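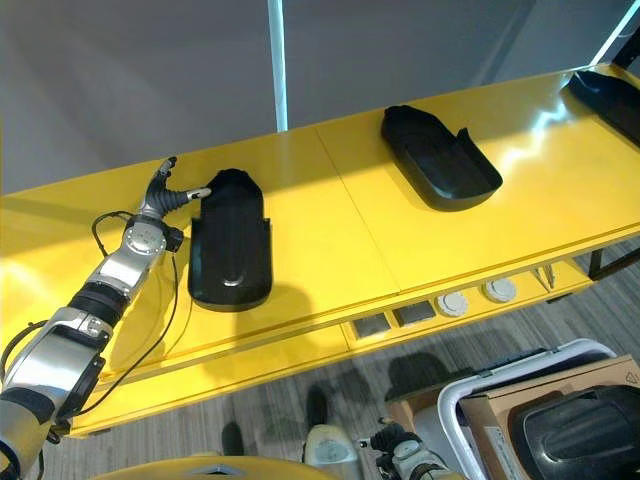

Beaulieu's answer was that a tray is flat or it isn't, and that the drawing allowed no third condition.

Sheldon Beaulieu had run incoming inspection at Penner for eleven years. He held that a black tray should be laid on a yellow surface, open side up, well apart from its neighbors, and left alone for 4 minutes before anyone judged it. The yellow showed the outline. The wait let the plastic settle. I had been judging mine at once.

"Then the whole morning is wrong," I said.

"The morning is unrecorded," he said. "Start the sheet again."

The trays came from Gelomar in cartons of 300. They went out under the name Trovinura, and the customer had sent back 335 of them in March with a one-line note: rocks when touched. No measurement was attached. Beaulieu had read the note several times and then written a test for it. One fingertip was placed on a corner with no more force than was needed to hold down a sheet of paper. If the opposite end rose, the tray went in the left bin. If it stayed down, the tray was turned a half circle and touched again.

I started the sheet again. The form had a column for the corner and a column for the result. It had a third column, headed Remarks, that Beaulieu preferred to see blank.

The seam between the table panels was a problem. A tray laid across it could rock for reasons of its own. I moved each one clear and checked the panel with a steel rule, first along the length and then on both diagonals. Light showed under the rule at one point, a thin line near the front edge. I marked the point with pencil and kept the trays off it.

By noon the left bin held more than the right. I took the sheet to his desk. He laid a finger on the first column and went down it slowly.

"All the same corner," he said.

"Yes."

"Same cavity in the mold, then. Ikby cut that mold." He took out the old file, found a page, and turned it toward me. The corner was circled. The ink had faded to brown, and the initials beside it were his.

"You passed it," I said.

"I passed it on a gray table." He closed the file and gave me back the sheet. "Put that in Remarks."

I wrote it in. He read it, asked me to correct the spelling of his name, and went to telephone Gelomar. I laid out the next tray and started the clock.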